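Dekstead 2.4 Patch Moves to Public Test, Crafting Queue Rewritten

2026-02-19

Hrubý has put the 2.4 build of Dekstead on the public test branch. The patch rewrites the crafting queue, changes how outposts load their storage, and raises the item cap per settlement from 2,000 to 2,216. The studio has not set a date for the live servers. The January roadmap listed 2.4 as the last large update before the Groltdale expansion, and that order still holds.

The crafting queue is the main item. In the live version, each workshop checks its inputs every time any container in the settlement changes. A settlement with a lot of workshops and a lot of belts between them will run that check constantly, and the server tick rate falls as a result. Players have seen this as rubber-banding near large bases and as orders that stall at 99 percent.

In 2.4, a workshop reserves its inputs when an order is placed and does not check again until the order is finished or canceled. Reserved items show in gray in the storage window and cannot be moved by hand. Lead systems programmer Norbert Kollár wrote in the test notes that the old method "was written for ten workshops and was being asked to run 104." That number comes from the stress save the team uses in house, a copy of a player settlement on the Tultard map.

There are side effects. Canceling an order returns the inputs to the nearest container with free space, which may not be the one they came from. Sorting setups that depend on items going back to their source will need a filter added. Kollár's notes say a "return to source" setting is planned but will not be in 2.4.

Small parts are now handled as stacks at every stage. Screws, rivets and pins used to be split into single objects when they entered a parts tray and joined again when they left. Each one counted toward the item cap while it was in the tray, so a busy assembly line could push a settlement over the limit for a few seconds and block deliveries. A tray now holds one stack entry per part type and counts as one item. Trays that were full before the patch are converted the first time the settlement loads.

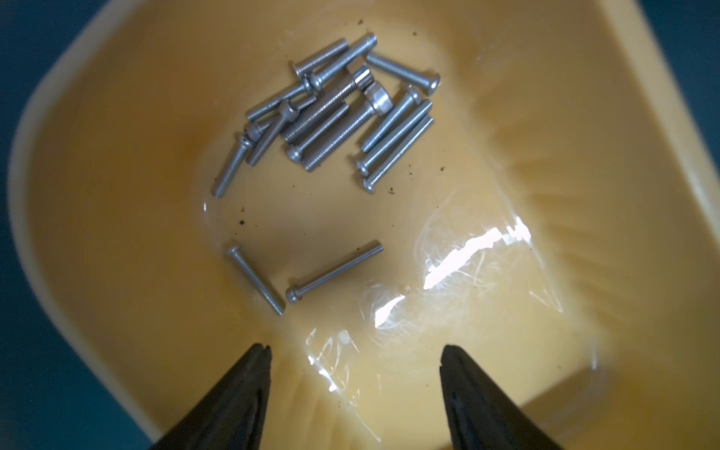
Outpost Storage

Outposts no longer load their full storage when a player enters the region. The server sends a summary first and fills in the contents when a container is opened. On the test branch this adds a short delay to the first container opened at each outpost. Later ones open at normal speed.

Caravan routes read from the summary, so they are not affected by the delay. Routes with a minimum stock rule should be checked by hand after the update, though. The rule used to count damaged items and now does not. A route set to leave when it has 30 pump housings will wait for 30 undamaged ones.

Balance Changes

Repair costs for tier three tools are lower, and the steel cost has moved to scrap. Coal burn time in the small furnace is longer. The large furnace is unchanged – design lead Johannes Du Plessis said on the forum that it is waiting on the fuel rework in Groltdale and that changing it twice would break more layouts than it would fix.

The wind penalty on coastal mills has been removed on Tultard only. Other maps keep it.

Known Issues on the Test Branch

Reserved items are still shown as available in the trade window. Trying to sell them returns an error and the sale is canceled.

Renaming a workshop while an order is active clears its reservation. The order keeps running and will finish, but the inputs are not removed from storage. Hrubý has asked players not to use this for testing balance.

Split-screen players see the queue of whoever opened the workshop last.

Mods that change workshop input rules will not load on 2.4. The modding reference has been updated with the new calls, and the old ones are marked as removed.

Getting Access

The test branch can be picked from the beta menu in the launcher. Saves opened on 2.4 cannot be opened on the live version afterward, so copy the save folder first. Bug reports go in the test branch section of the forum and should include the server log.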